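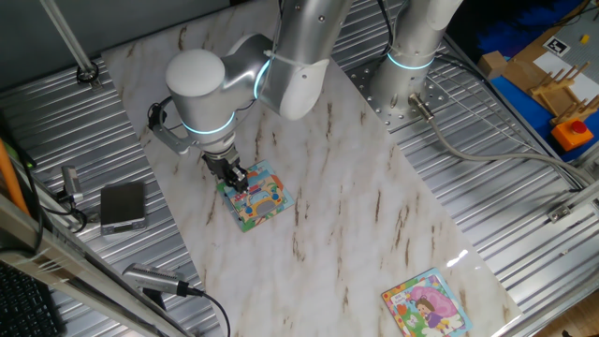
Que un libro para menores de dos años se escribe con la boca, me soltó antes de que yo sacara la libreta, porque si al decirlo en voz alta te tropiezas, quien lo lea a las ocho de la tarde con un crío encima se va a tropezar también. Y yo, que venía con mis preguntas tan ordenaditas, las guardé.

Habíamos quedado en el Kwak, en la mesa del fondo, y pidió un té que se le quedó frío. Lleva tres años escribiendo para Jakau, que publica solo libros de cartón, y antes había hecho textos para catálogos de azulejos. Le pregunté si se parecía en algo. «Muchísimo», me dijo. «En los dos sitios te dan un hueco del tamaño de un sello y te piden que quepa todo».

Su primer título tiene 49 palabras -- las contó delante de mí con los dedos, recitándolo entero, y los de la mesa de al lado se callaron para escuchar. Tardó de enero a mayo en terminarlo. ¡Cinco meses! Me reí y no le hizo mucha gracia. «La palabra que más me costó fue "luego"», me explicó. «Un niño de año y medio no tiene luego. La quité, la puse, la volví a quitar. Al final salió publicada y todavía me molesta cuando la veo».

De la rima hablamos un buen rato. No le gusta, o le gusta solo si no se nota (yo le confesé que a mí de pequeña me chiflaban los pareados malísimos). Prefiere la repetición: una frase que vuelve cada dos páginas, siempre igual, para que el niño la espere y la diga a su manera. En casa, cuenta, prueba los textos leyéndolos mientras friega. Si pierde el hilo, al cajón.

Del dinero también quise saber, claro. La primera tirada fue de casi 600 ejemplares y se vendió sobre todo en la feria de Brastomlow, donde llovió los dos días y la gente se metía en la carpa a secarse. «Vendí más por la lluvia que por el libro», me dijo, y luego se corrigió: «Bueno, pon que por las dos cosas». Puesto queda.

Ahora anda con uno sobre bañarse. Tiene el principio y el final y le falta, según sus palabras, «el agua». Me leyó la primera página en una servilleta y me pidió que no la copiara aquí, así que no la copio, pero sale una esponja y la esponja tiene muy mal genio.

Al despedirnos me preguntó qué libro recordaba yo de cuando no sabía leer. Le dije uno de una gallina, aunque del título no me acuerdo. «¿Y cómo empezaba?», me preguntó. Se lo recité de corrido, en mitad de la acera y con el abrigo a medio poner.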